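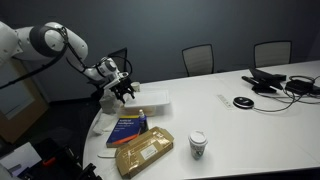 Photo: Korkor Korletey, Brikport

Brikport shared offices
Minutes of the tenants' equipment meeting
Last updated: 25 Aug 2019

1. Purpose

To decide whether to take up the Clestix offer of a Grendeo arm on hire, to tidy the meeting table between bookings. Korkor Korletey took the chair. Sulemana had sent written comments and these were read out. The notes from April were agreed without changes.

2. What is on offer

The chair went through the Clestix leaflet. The hire covers the arm, a two-fingered gripper, the software and a support line. The leaflet says the arm will "keep shared tables ready for use". Members asked what "ready" meant. The leaflet does not say. It also does not say whether the arm puts things away or only moves them to one side, and the chair was asked to get that in writing.

Sulemana's comments said that most of what gets left behind is the odd cup and bits of packaging, and that people could be asked to pick these up. The meeting had some sympathy with this.

3. The table trial

The table was set out with ordinary things: a book on artificial intelligence, a spray bottle, a takeaway coffee cup with a lid, cardboard packaging and a plastic bin. The speakerphone stayed where it was. Clestix had asked for it to be taken off and the chair said no, as it would be there on any normal day. 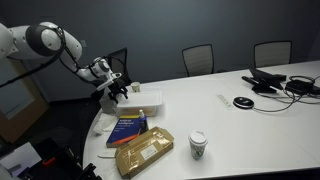 The gripper above the lidded bin, with a small cup just behind it.

Points raised:

The bin is a fair size and has straight sides. It was felt to be an easy choice. Several members wanted to know how the gripper would get on with a crumpled cloth or a sheet of paper, and Clestix has been asked to show this.

Cables. The leads at the far end of the table worry people more than anything else. If the arm drags one, the speakerphone goes with it. Clestix says the arm "knows to avoid" leads. The meeting would like to see that tested on purpose.

Paper cups. No one was willing to leave a full one out on the strength of a leaflet.

The leaflet claims 100 per cent of "common desk items" are handled. There is no list of common desk items. The chair will ask for one.

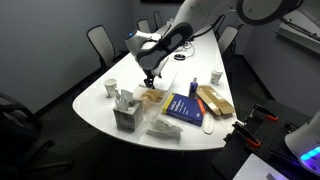 COSTS AND SPACE

4. The quote is £507 to set up and £55 a week after that. It is not clear whether this is for one arm or for a pair, and the leaflet uses both "arm" and "arms" on the same page. The chair will not take the quote further until this is settled.

Space was the other complaint. With chairs along both sides, members asked how close anyone may sit while an arm is working. Clestix replied that it is meant to run between bookings. Sulemana's comments pointed out that bookings are often back to back.

5. Decision

Option 1, sign for a year: not supported.
Option 2, a second trial with tissues, bags, an insole and loose leads left on the table, at no charge to tenants: agreed.

6. Actions

Korkor Korletey to write to Clestix with the questions under items 2, 3 and 4.
Sulemana to draft a notice asking people to clear up after themselves, to go up whatever is decided about the arm.

Next meeting to be fixed once Clestix has replied.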